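4. Travel, Rest and Free Throw Shooting

4.1 What was compared

The previous section dealt with field goals, where the defense makes it hard to say what a tired player would have done with an open shot. Free throws are easier to work with. The distance is fixed, there is no defender, and the shooter has the same few seconds every time. If a long bus ride or a short night does anything to a player's touch, the foul line is a reasonable place to look for it.

We used the official scorebooks of four college men's basketball programs, Wadirska, Estumside, Soylu and Clemberg, which play one another twice each season and fill out the rest of their schedules with outside opponents. The combined file holds 2,782 free throw attempts. Each attempt was entered with the shooter, the half, the score at the time, whether it was the first or second of a pair, and whether the shooter's team was at home. Technical foul shots were left out. So were attempts by players who joined a program in midseason, as we had no travel record for them before they arrived.

Travel was taken from the programs' own trip sheets. A trip sheet gives the time the bus left campus, the time it reached the hotel or the gym, and any stop longer than a meal. For games after a flight we used the time the team left campus and the time it checked in. We did not try to turn miles into hours, as an earlier study of these programs did. The road between Estumside and Clemberg is short on a map and slow in winter, and the trip sheets show how much the drive could change from one visit to the next.

We sorted the road games into same-day trips and overnight trips. A game was a same-day trip if the team left campus on the day it played. Everything else was overnight. Neutral-site games were treated as road games for both teams, except for the holiday tournament at Soylu, where the host slept at home and was entered as the home team even when the bracket listed it as the visitor.

4.2 Home and road

Players shot slightly better at home than on the road. The gap was small in every program and went the other way for Clemberg in one season. When we compared each player only with himself, and dropped anyone with fewer than 50 attempts, the gap shrank further. Most of what looks like a home advantage at the line in the raw table comes from who is taking the shots. Home teams were ahead more often in the last minutes, and teams that are ahead late get fouled on purpose. Their coaches put the best shooters on the floor and get the ball to them. The visitors, playing from behind, foul and do not go to the line nearly as much themselves.

Taking out the last two minutes of each game removes nearly all of this. What is left is a difference we would not want to build anything on. It agrees with what the coaches told us before we started. All four said they did not worry about free throws on the road any more than at home, though the Wadirska coach did have his players shoot at the basket in front of the visiting student section during the morning walk-through.

Crowd size made no difference that we could find. The Estumside gym seats roughly 1,000 and the students sit directly behind one basket, very close to it. Visiting players who shot at that end in the second half did no worse than those same players did at the far end in the first half. We had expected something there. The noise in that building is the first thing visiting staff mention, and several players named it in the survey as the hardest place in the schedule to shoot.

4.3 Same-day and overnight trips

The comparison of same-day and overnight trips was the main reason for collecting the trip sheets. We expected same-day trips to be worse. A team that leaves after morning classes, rides for most of the afternoon and warms up straight off the bus would seem to be at a disadvantage against one that slept nearby and had a shootaround.

The first halves bear this out to some degree. On same-day trips, players made a smaller share of their free throws before halftime than they did on overnight trips. In the second half the two groups were level. The pattern was clearest for Soylu, which has the longest rides in the group and the smallest travel budget, and it was absent for Clemberg, which made very few same-day trips.

Two explanations fit. One is stiffness. Players who have been sitting for hours may need longer than a normal warm-up to settle into their form, and by the second half they have had it. The other is the warm-up itself. Several same-day trips ran late, and in those games the visiting team had less time on the floor before the tip. The trip sheets record arrival at the gym but not when the players got onto the court, so we can't separate one from the other with this file.

We tried to get at it through a side question. Assistant coaches at Wadirska and Soylu keep their own notes on pregame shooting, and we asked to see them. The Wadirska notes were detailed enough to use for one season. They suggest that a short warm-up went with poor first-half shooting whether or not the trip was long, and that a long trip with a full warm-up looked much like a home game. This is one season at one school, recorded by one assistant, and we mention it as a direction for later work.

4.4 Rest between games

Days of rest turned out to be a poor measure. Almost every game in the file was played after at least two days off, apart from conference tournament games and the holiday tournament, which fall at fixed points in the calendar and involve different opponents. Comparing tournament games with regular season games would compare December and March with January and February, and the stronger teams with all the teams.

Within the tournaments, shooting on the second day was close to shooting on the first. Players who had been on the floor for most of the first game did a little worse the next day than players who came off the bench, but this group is small and includes several point guards whose season numbers were falling by then in any case.

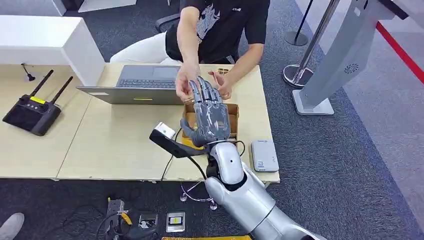 By Siiri Šimkus
Published 2021-08-05

Figure 2. A person at a desk with both hands on the fingers of a robot hand.

4.5 First and second attempts

Shooters made the second of two free throws more often than the first. This has been reported many times at other levels of the game and we have nothing to add to the usual account, that the first shot serves as a look at the basket. It matters here only for the way the travel results are read. A one-and-one ends with a miss on the first shot, and a player fouled on a made basket shoots only once. Any group of games with more of these situations will show a lower share of makes even if the shooters are exactly as accurate.

Same-day trips did have slightly more one-and-one chances than overnight trips. After matching first attempts with first attempts, the first-half difference described in 4.3 is still there, and a little smaller. Second attempts show it too. We take this to mean that the result does not come from the mix of shots, though the matched groups are uneven and the Soylu games carry a good deal of the weight.

4.6 The player survey

In June, after the last season in the file, we sent a short survey to the players who were still on a roster. It asked how they slept before road games, how long they felt they needed to warm up, and whether they changed their free throw routine away from home. Replies came from all four programs, with Estumside returning the fewest.

Most players said they slept worse in hotels than at home, and many preferred same-day trips for that reason. This runs against the first-half numbers and should be kept in mind by anyone planning a travel schedule from our tables alone. A coach who adds hotel nights to help early shooting may be asking for something his players do not want, and it costs money that these programs do not have much of. Few players reported changing their routine on the road. Those who did mostly said they took fewer dribbles, and one said he had stopped bouncing the ball at all after losing it off his foot at Clemberg.

The survey answers were not linked to individual shooting records. The programs asked us to keep them apart and we agreed before the forms went out. The wording of each question is given in the appendix, along with the rules used to enter trips that began on one day and ended after midnight. Section 5 takes up turnovers, using the same trip sheets and the same four programs.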